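Blog > Plant-Based Living > July 2025

Recipes Podcast About Contact

My sister-in-law Ruba talked me into going vegan for the month of June, and well, I'm still at it! Cheese was the hard part (I dreamed about it twice). What saved me was a cashew spread from a little market stall in Toledo, seven dollars a tub and worth every penny, plus a big pot of lentils every few days.

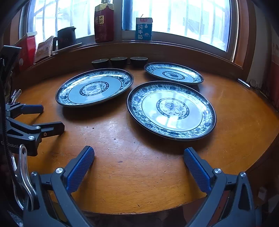
Blue-and-white plates on the round table

Next week I'm trying Ruba's stuffed grape leaves, so wish me luck!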